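클란몬트 오픈데이 다녀온 기록

5월에 클란몬트 연구동 오픈데이에 다녀왔다. 신청은 한 달 전에 했고, 확인 메일은 전날 저녁에야 왔다. 플렐렛브리지 역에서 66번 버스를 타면 정문 앞에 내려 준다. 입구에서 이름표를 받고 바로 2층으로 올라갔다.

오전에는 짧은 발표가 있었다. 발표자는 콜브룬 모겐센이라는 분이었고, 주제는 클룬홀름이라는 시뮬레이션 환경이었다. 로봇 팔에 탁자 위 작업을 가르칠 때 실제 장비로 옮기기 전에 가상 공간에서 먼저 돌려 본다는 내용이다. 한 작업당 1000번 정도 반복하고, 그때마다 탁자의 색과 무늬, 배경, 카메라 위치를 조금씩 바꾼다고 했다. 한 가지 탁자만 보고 배운 모델은 다른 탁자 앞에서 성능이 많이 떨어진다는 설명이었다. 그래프가 여러 장 나왔는데 뒷자리라 축 글씨는 거의 못 읽었다.

질문 시간에는 조명 얘기가 길었다. 앞줄에 앉은 분이 그림자를 왜 더 사실적으로 넣지 않느냐고 물었고, 모겐센 씨는 계산 시간 문제라고 답했다. 그림자를 제대로 넣으면 같은 시간에 돌릴 수 있는 횟수가 크게 줄어든다고 한다. 나는 물체가 미끄러지는 것도 맞춰 주느냐고 물었다. 마찰값은 범위를 정해 놓고 무작위로 넣는다는 답을 들었다.

점심은 1층 식당에서 먹었다. 카레였고 조금 짰다. 같이 앉은 분이 스노라도티르 쪽 장비를 써 봤다고 해서 그 얘기를 한참 들었다. 설치에만 2주가 걸렸고 설명서가 부실했다고 한다.

오후에는 자리마다 화면을 하나씩 놓고 직접 만져 볼 수 있었다. 장면을 불러오고 탁자 무늬를 고른 다음 시점을 바꿔 가며 확인하는 순서다. 내 쪽 장면은 연한 초록색 탁자에 물결 같은 무늬가 들어간 것이었고, 배경은 청회색 한 가지였다. 무늬 목록은 꽤 길었지만 이름이 전부 번호라서 고르기가 불편했다. 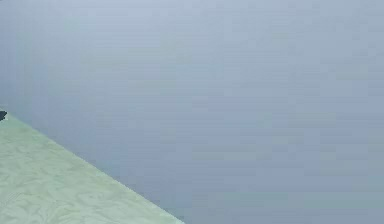 시점 조작은 생각보다 손에 익지 않았다. 마우스를 조금만 움직여도 시점이 크게 돌아가서 감도를 두 번 낮췄다. 초기화 단축키가 있다는 건 끝날 때쯤 옆자리 분이 알려 줘서 알았다. 저장한 화면은 메일로 보낼 수 있게 되어 있어서 한 장 받아 왔다.

세 시 반쯤 체험이 끝났고 설문지를 쓰고 나왔다. 설문에는 발표 자료를 미리 올려 주면 좋겠다고 적었다. 다음 행사는 가을에 한다고 하는데 날짜는 아직 안 나왔다. 가실 분은 주차장이 좁으니 버스를 타는 게 낫다.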